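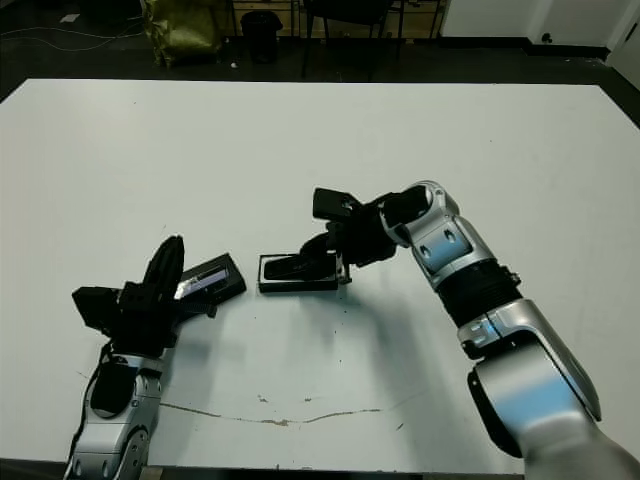

Box and tray packing: new bench procedure at Mallidville

March 19, 2019. The packing room at Mallidville has moved all Romalora orders to the two-part black box, supplied by Hiebert. The older folding carton stays in use for spare parts until the remaining stock of 289 is gone.

The Romalora box consists of a shallow tray, an elongated insert and a rigid outer box. The insert goes into the tray first, with the tray flat on the table. Press at both ends. An insert pressed only in the middle tends to lift at one side, and the outer box then will not close square. Four of the trays in the first delivery were slightly narrow at the corners and have gone back to Hiebert.

Glossy faces mark easily. Hold each box by the rim and keep fingers off the inside. Boxes with visible scratches go on the lower shelf, where they can still be used for internal samples.

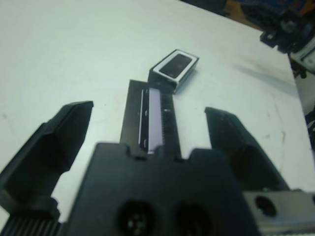
Tabletop in the packing room, Mallidville.

The work surfaces have been changed as well. White tops replace the dark ones, on which a black tray was hard to pick out and loose black chips from the inserts went unnoticed. Wipe the surface down at the start of each batch. Dry cloths only — the cleaning spray leaves a film that transfers to the boxes.

Batch size is now 200, down from the old full-pallet run. Finished boxes are stacked no more than seven high, lids up, with a paper sheet between layers. Labels go on the short end.

Mastis will use the same box for its small orders from August. The insert for those has a different cutout, and the part number will be added to the packing sheet once samples have been approved.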